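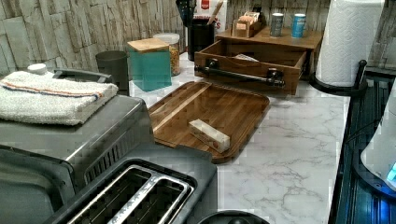 Can a machine put the butter away yet

2025-11-24

Short one, dinner is on. Been reading robot stuff again and somebody sent me the Zalari clip, the one where it clears a whole counter in 7 minutes. Sped up? Doesn't say. Najwa Daher asked in the comments and got no answer, so I'm going with yes.

My test is dumber. Cutting board, little block in a paper wrapper sitting on it. Looks like butter, goes in the fridge. Then wipe the board, stand it up, fold the towel that's on top of the big steel appliance next to the toaster. I can do that while on the phone.

What goes wrong, as far as I can tell from the write-ups:

Soft stuff. Squeeze a warm stick and you've got butter on everything, squeeze too little and it's on the floor. The Irkeck people posted 400 tries at picking up wrapped food and 114 of them ended in a drop or a squish. Thats with the lights just right and the same table every time.

Shiny stuff. Steel toaster, clear jar with a white lid. Depth cameras hate both.

Knowing where things live. Does the teal canister stay out? It does in my book. The packets in the little wooden caddy, also stay. A robot has to be told, or guess – and I don't want it guessing near the stove.

Rumbridge says December for the home trial. They said that last year too. I'd pay for one that only did the towels and the board, I really would, but not 562 a month wich is what the Isah lease comes to.

So no, not yet. Timer's going – more later on the dishwasher question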